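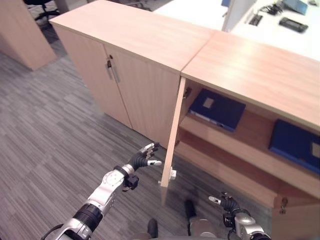
Skillel Opens Orders for Clallo, an Office Filing and Storage Service for Two-Armed Robots

AVVILLE, September - Skillel today opened orders for Clallo, a subscription service that allows a two-armed robot to carry out routine storage work in ordinary offices. The service covers opening and closing cabinet doors, placing binders on shelves, retrieving them on request and leaving the storage area in the condition set by the customer.

Clallo is designed for offices that keep paper records in standard furniture. It requires no rails, powered doors or special shelving. Customers continue to use the cabinets they already own, including low units with hinged doors, long bar handles and small key locks. Doors must be unlocked by a member of staff before a task begins. The robot does not handle keys under the current release.

"Most of the paper in a working office sits behind a plain door at knee height," said Fares Hattar, director of products at Skillel. "We were asked again and again for a service that could deal with that door. A binder on an open shelf is a fairly simple request. A binder behind a door that swings toward the robot, next to a second cabinet, with a desk close by, takes a good deal more care, and that is the work we have built Clallo to do."

The robot works with two arms, each ending in a multi-fingered hand. Clallo plans the use of both arms together, so that one hand can attend to a door while the other is kept ready for the contents. Fingers are used one at a time or as a group, depending on the task. A door standing partly open may be moved with a single extended finger, while a ring binder lying flat on a shelf is lifted with a full grasp.

What the service includes

Each Clallo subscription begins with a site visit. A Skillel technician records the position of every cabinet to be used, the direction in which each door opens and the clear floor space in front of it. The customer then names the cabinets and shelves in its own words, and those names are used in all later requests. A member of staff may ask for a binder by its shelf or by the text on its label, either from a desktop screen or from a phone.

The standard package covers up to 28 cabinet doors on a single floor. Binders may be stored upright or lying flat, and both arrangements may be used in the same cabinet. Carpet tile, vinyl and sealed wood floors are supported. Deep-pile carpet and raised thresholds are not supported in this release.

Clallo keeps a written record of each task, showing the cabinet opened, the item moved and the time at which the door was closed. Records are held for 30 days unless the customer asks for a longer period. If the robot meets more resistance than expected at a door or shelf, it stops, withdraws its hands and sends a notice to the person who made the request.

Trial at Vieira

The service has been in trial use at the Avville office of Vieira, a property records firm that keeps signed originals in paper form. The trial covered two rooms of low wood-finish cabinets and was carried out during normal working hours.

"Our staff were chiefly concerned about doors being left open in the walkways, and we raised this with Skillel at the first meeting," said Randa Haddad, head of office services at Vieira. "The closing check was changed as a result. We also asked that binders be returned to the same shelf with the label facing the same way, and this is now a setting that any customer can select. There are still jobs we prefer to do by hand - anything involving loose sheets, for example - and we expect that to remain the case for some time."

Following the trial, Skillel revised the approach path used where two cabinets stand side by side, and added a slower door speed for rooms in which people are seated nearby. Both changes are part of the version now on sale.

Availability and pricing

Clallo is available to order now for offices in Avville and the surrounding area. Subscriptions start at 199 dollars per week for customers who already operate a compatible two-armed robot, with a minimum term of 3 months. The site visit and the first setup are included. Lease terms for customers who need a robot are provided on request. Support is available by telephone during office hours, and software updates are installed outside those hours by agreement.

Demonstrations are held every Friday at the Skillel showroom in Avville, beginning at 10 a.m. Visitors who wish to see the service used with a particular type of cabinet or binder are asked to say so when they book.

About Skillel

Skillel develops software and services for robots working in offices and records rooms. The company is based in Avville.

Press contact: Skillel Press Office, Avville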